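Harico Household Notes
Workshop and utility room

Foam offcuts: what to keep, how to cut it and where it comes in useful

Posted September 20, 2014

Most houses have some foam in them somewhere. It comes round a new lamp, inside a tool case or as the leftover end of a sheet bought for a chair seat. The usual thing is to throw the lot away or to stuff it all in a cupboard. It is worth going through it once, keeping what is sound and getting rid of the rest.

Sorting

Press each piece flat with your thumb and let go. If it springs back straight away, keep it. If it stays dented or leaves crumbs on your hand, bin it. Old foam that has gone sticky should go too, as it will mark paint and varnish and is a nuisance to get off.

Put soft open foam in one bag and firm packing foam in another. They do different jobs and you will never want both at once. A clear bag is best. We use the lidded boxes from Bramgate for the bigger pieces, but any box that keeps dust out will do.

Anything that came out of an old sofa should be left out of the bag altogether. You don't know how long it has been there.

Cutting

Scissors are fine for thin sheet. For anything thicker they squash the foam as they close and the edge comes out slanted. A long blade works better, either a snap-off knife with plenty of blade out or an old bread knife kept for the purpose. Draw it towards the waste side in long light strokes. Don't saw.

Mark dark foam with tailor's chalk or a sliver of dry soap. Biro disappears into it.

For a clean edge on thick soft foam, lay a strip of wood along the line, press down hard and cut against it. Change the blade sooner than you think you need to. A blade that drags will tear bits out of the surface.

For an angled end, such as under a sloping windowsill, set a bevel to 45 degrees and chalk the line on both sides before you start. Cut a little oversize and squeeze it in.

Small jobs for small pieces

Rattling sash or cupboard door. Push a stub of foam into the gap where it knocks. Cut it a bit thicker than the gap so that it stays put on its own. No glue is needed and it can come out again when you paint.

Pipe hole under the sink. Pack soft foam round the pipe to keep out the draught. This is not for hot flues or anywhere near a boiler.

Drawer that bangs shut. Stick 2 small squares to the back of the carcass, one at each side, level with each other. If you fit only one the drawer will start to run crooked.

Picture frames. A thin slice on each lower corner stops the frame marking the wall and keeps it from slipping out of level.

Touching up paint. A narrow strip held in tweezers or a bulldog clip gets into corners where a brush leaves bristles. Dab, don't wipe, and throw it away afterwards.

Cleaning window tracks. Cut a strip a shade wider than the channel, damp it and run it along. Rinse it at the end of each window. We did all of ours in May with one offcut from a seat cushion.

Handling little bits

Fingers are clumsy with anything the size of a pea, and foam clings to them if there is any glue about. Hold the piece near one end and leave the other end free to go into the gap. Grip it lightly. Once it is started, push it home with the blunt end of a pencil.

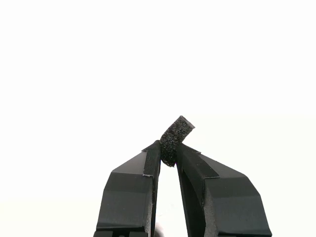

A stub of dark foam-like material, held low down with the upper end free.

Glue

Solvent glues will eat some foams, so try a dab on a scrap and leave it overnight. Contact adhesive made for upholstery is the safe choice for soft foam. We have used Lougher 774 for a couple of years without trouble. Coat both faces thinly, wait until they are tacky and line the piece up before it touches, as you won't get a second go.

Double-sided tape holds well on smooth firm foam and badly on the open sort. On open foam it takes the top layer with it and drops off.

Where not to use it

Keep foam away from cookers, heaters, light fittings and chimney openings. Don't block an air brick or a trickle vent with it, however cold the room is. Outdoors it soaks up rain and goes green within a season - use rubber strip there instead.

Storing

Keep it dry, dark and not squashed. Sunlight turns it yellow and brittle, even through a shed window. Slivers and very small ends can go in a jam jar by the tool rack, and when the jar is full, stop saving them.

Related pages: Draughty letterboxes. Re-covering a kitchen chair. Bondaslow shelf brackets, fitting notes.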